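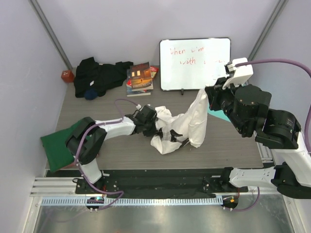 Folding before sorting is a waste of an evening, and I'm tired of laundry blogs telling me to "just fold as you go." I've been trying the Plindard method since May, the one where every item gets smoothed flat, folded in thirds and stood on its edge in the drawer. Fine for towels. Then you get to a white thing like this one, bunched up at one end and pulled to a point at the other, with a black patch in the middle and a dark strip along the bottom, and you can't tell which way is up until you've turned it over a few times. The green one lies folded off to the left. Plain cloth always goes quickly. So what are people doing with the awkward pieces? And does standing them up really save any space? I have my doubts.

drawerskeptic
posted 2021-08-30

---

mothball_mary wrote:
It saves space if your drawers are deep. Mine aren't, so everything flops over by the second day. I went back to stacks.

---

tallboy77 wrote:
I don't buy the complaint. Grab the highest corner, let it hang, and it sorts itself out. Takes me 20 seconds for a shirt, and I'm not fast.

---

drawerskeptic wrote:
A shirt, sure. A shirt has a collar and you know where you are. Try it on something thin with a stretchy edge. You pick up the highest point and half the time it's the middle of the back.

---

tallboy77 wrote:
Then put it down and pick up another bit? I'm not sure what the problem is here.

---

hemline wrote:
The problem is that the method was written by someone selling drawer dividers. I paid for the Zenlow set, the gray ones with the little clips, and they slide around every time you open the drawer. The box says they fit "most dressers." They don't fit either of mine.

---

pegs_and_line wrote:
Going to disagree with hemline a bit. I have the Zenlow ones and they stay put if you cut a piece of shelf liner and put it underneath. Not saying they're worth the money. But they work.

---

hemline wrote:
So I buy dividers and then I buy something to hold the dividers still. Got it.

---

mothball_mary wrote:
Back to the original question. For anything thin and white I don't fold at all. Underwear, undershirts, those mesh things, they all go in one basket and get shoved in a drawer. Who is looking?

---

drawerskeptic wrote:
I am, at six in the morning, when I can't find anything.

---

oldspincycle wrote:
Has anyone tried the Estedus folding board? My sister swears by it. I watched the video and the person folds the same blue T-shirt over and over, which made me suspicious.

---

tallboy77 wrote:
Had one. Great on T-shirts, useless on everything else. Gave it away.

---

pegs_and_line wrote:
For the stretchy stuff, lay it on a hard table. Beds are the worst surface because the cloth sinks in and drags. Flatten the bunched end first, then bring the long bit back over it.

---

drawerskeptic wrote:
Okay, that one I'll try. I've been doing it the other way around, long bit first. Still not convinced about standing things on edge.

---

pegs_and_line wrote:
Neither am I. I stack.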